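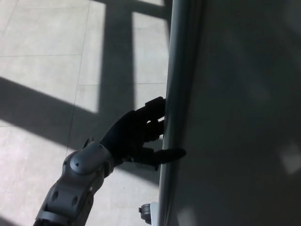
Photo: Flurkovo Robotics Laboratory

Home News Events People Publications Contact

Research News | Manipulation and Control

Laboratory reports results on edge grasping of large panels

The Flurkovo Robotics Laboratory has completed the first phase of its study of how a jointed robotic hand should hold large, flat objects that offer no handle. The work was led by Dr. Sânziana Olteanu and Dr. Younes Benjelloun, with hardware support from Driltorix.

Most earlier planners treat a panel edge as a thin line to be pinched between opposing fingers. The new method, named Somboon, treats a rounded edge as a rail. The upper fingers close against the curve while the lowest finger remains extended and rests on the face of the panel, where it serves as a reference for the angle of the surface. The controller then adjusts the wrist as the panel moves – without a prior model of its weight or hinge position.

The team carried out 619 pulling trials at the Droddale test hall. Of these, 300 used the earlier pinch planner and the remainder used Somboon. The pinch planner lost contact in almost 30 percent of its trials, most often in the first moments of the pull. Losses under the new method were markedly lower, and those that did occur were concentrated on panels with a narrow edge radius.

Lighting received separate attention. Strong daylight and hard window shadows are known to disturb depth estimates on dark, smooth surfaces, and Anong Nilsuwan compared morning and midday sessions for this purpose. Her analysis found that contact sensing at the extended finger corrected most of the visual error once the hand had closed.

"We still depend on vision for the approach," Dr. Olteanu said. "The final few centimeters are the part we would like to improve."

The second phase begins in September under Sherif Zerouali and will address panels that slide as well as those that swing. The trial records are available to partner groups on written request to the laboratory office.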